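Skelten Film Library - Members' Guide to the Home Player
Section 3: Setting up, lending and the review desk

Revised 08/11/2020

Read this section before you start a film. If you have already started one, pause it, or wait for the first song, when you will have plenty of time.

3.1 Before you begin

You will need your membership card, a television with a spare HDMI socket, and the player, which our catalogue calls the Medve. The library holds 531 titles. Of these, 283 have English subtitles, and a handful more have subtitles in something that was probably English when it left the translator.

Note: The Medve will not play discs from other regions. It will spin them for a while, politely, and then give them back.

3.2 Connecting the player

1. Turn the television off at the wall.
2. Plug the HDMI cable into the back of the player, then into the television.
3. Plug in the power adapter. The socket is the round one on the left. The other round one is for headphones and will put up with almost anything, but please don't.
4. Turn the television on and pick the matching input. Most remotes call this Source. Some have a picture of an arrow walking into a box.
5. Hold down the button on the front of the player until the light goes from orange to green.

If the light stays orange, unplug the player, count to ten and start again from step 3. If it goes red, ring the desk. 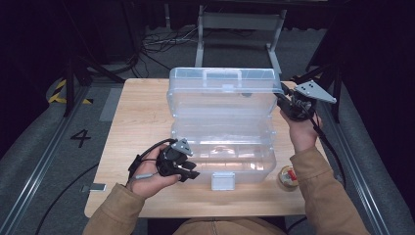 3.3 Signing in

1. Choose Member from the opening menu.
2. Type the number on your card, leaving out the spaces.
3. Choose your home branch. There are two, Brendik and Fandero, and they are listed in the order they joined, so don't go looking for yours alphabetically.
4. Set your favourite language and your second favourite.

Caution: Do not choose Guest. Guest shows you the trailers for everything and the films for nothing. Several members spent a whole evening in there and came away believing they had watched an anthology.

3.4 Choosing a film

Films can be sorted by title, year, star or length. Sorting by length is the most honest of these. Anything over three hours is marked with a small teacup, meaning the player will offer you an interval at about the spot where the projectionist would have. You can turn this off under Settings, then Habits.

Sorting by star brings up everything the person is in, including the films where they walk through one wedding in sunglasses and are never spoken of again. To hide these, tick Leading Roles Only. The tick box relies on the original poster billing, so in a few cases the hero's mother has gone missing and the producer's nephew has not.

3.5 Songs

Press the yellow button to skip to the end of a song. Press it twice to go back and apologise.

Note: In some older melodramas the plot carries on during the songs. People get engaged, change cities and lose their sight. If you skip and the heroine is suddenly a doctor, press the yellow button twice.

3.6 Subtitles

1. Press Sub on the remote.
2. Use the arrows to choose a language.
3. If the words arrive before the actors do, hold Sub and press the right arrow until everyone agrees. Each press adds a short delay.

White lettering disappears against snow, and our romances are very fond of snow. Choose yellow for anything with a mountain on the cover.

3.7 Writing a review

Members are welcome to review what they borrow. Reviews are read by Tímea Vida before they go up, and she has asked for the following to be put in writing.

1. Give the title first. "The one with the train" will be sent back.
2. Keep the ending out of the opening line. It may go anywhere below the fold, with a warning.
3. Give a rating out of five. Half stars are allowed. Quarter stars are showing off.
4. Say whether you finished it.

Caution: The review box does not save as you type. If you have a lot to say about a director's late period, write it somewhere else and paste it in.

3.8 Returning a film

Borrowed titles go back by themselves after three nights. If you are partway through when the loan runs out, the player will let you reach the end, but it won't let you rewind. To borrow the film again straight away, choose Renew from the red menu. Renewals are refused only when another member at your branch is waiting, and in November, when everyone wants the same family saga, they usually are.

For faults, lost remotes and forgotten card numbers, see Section 4.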